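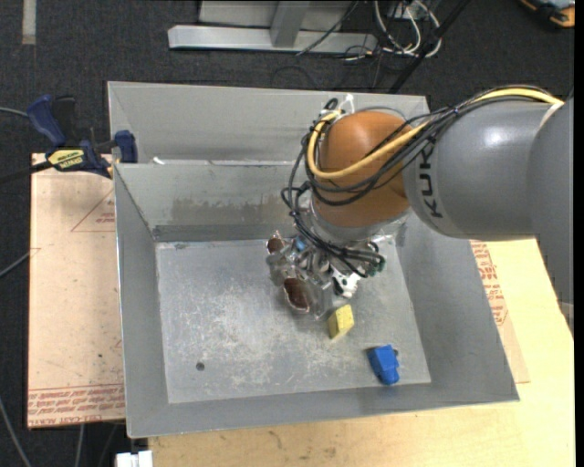 Turnstead Community Choir
Minutes of the planning meeting, 16 April 2019

Present: Madalena Fonseca (chair), Heikki Saarela (music director), Ghada Jaber, Abílio Moreira, Tamsin Bolger (minutes)

1. Last meeting
Minutes approved with one correction: the spring concert ended with "Shenandoah", and the encore was the Finnish lullaby. Tamsin had them the wrong way round. Sorry, Heikki!

2. Spring concert
Everyone was still glowing. Ticket sales and the bake table together brought in $2,248, our best spring yet, and the altos have been getting compliments at the grocery store. Heikki wants it recorded that the quiet ending of the Caldeira piece was the loveliest thing he has heard this choir do. (Agreed all round, with some clapping.) The tenors did come in early on page 6. Heikki will go over it with them.

Ghada asked if we could have the recording up for members before the summer. Abílio has the files and is trimming the coughs.

3. July concert at Brarnholm Hall
The hall is confirmed and we have it from midday, so there is time for a full run-through with the piano in place. It seats 300. We talked about whether that is too big for us and decided we would love to find out.

Program so far: two folk songs from the Azores that Abílio brought in, the Saarela arrangement of "Wild Mountain Thyme", three rounds with audience singing, and a longer piece for the second half. Heikki played us the opening of two possible long pieces on the upright. Strong feeling for the second one, which has a gorgeous soprano line over humming basses. Madalena cried a little and is not embarrassed about it.

Ghada offered to coach the Portuguese words with Abílio for fifteen minutes before rehearsal, starting next week. Anyone can come, and please do, the vowels are a treat.

Action: Heikki to order 48 copies of the long piece.
Action: Madalena to ask the hall about risers and whether the side door can stay open if it's hot.

4. New singers
The open rehearsal was a joy. Several people stayed to the end and asked for the folder. We are still short of second basses, so if you know somebody who rumbles, bring them along.

Action: Tamsin to rewrite the welcome sheet, with the parking directions fixed.

5. Folders and music library
The Dornent folders are holding up well except for the elastic. Abílio has sorted the old sheet music as far as M and found a whole set of carols we thought was lost, filed under number 106 with the sea songs. Heikki is already planning December around them.

6. Any other business
Ghada would like a potluck after the July concert. Yes please. Sign-up list to go around at rehearsal.

Meeting closed at 8:50, followed by one verse of "Wild Mountain Thyme" in the parking lot.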